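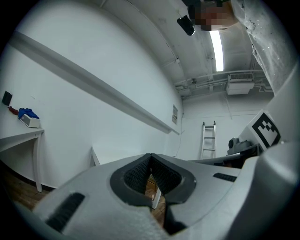
Unit 7. Room Services and Fixed Equipment: Notes for the Walk-Through
Pristbridge Building Operations, evening section

Scope. The unit covers services mounted on the surface of walls and ceilings in small work rooms. Concealed services are treated in Unit 8.

7.1 Lighting. Strip fluorescent fittings are recorded by position, length and condition of the tube. Note whether the light falls on the work surface or behind the person using it.

7.2 Pipes and conduits. White pipes and white conduits on a white wall are easily confused on a survey sheet. Trace each run to both ends before labeling it. A run that cannot be traced is entered as "unidentified" — never as a guess.

7.3 Air conditioning. For a wall-mounted unit, record the wall, the height of the lower edge and the side on which the vent is placed. Keep 200 mm clear above a top vent. The Adjei survey form has a separate line for this clearance.

7.4 Loose cable. A thin cable run down a wall corner is acceptable if it is clipped to floor level. Maximum clip spacing for the exercise is 50 cm.

7.5 Ladders. A ladder leaned against a wall counts as stored equipment, not as a fixture. Record its material and location on sheet B.

Reading: Pevomik handbook, pp. 37 to 44. Sheets A and B are due at the start of Unit 8.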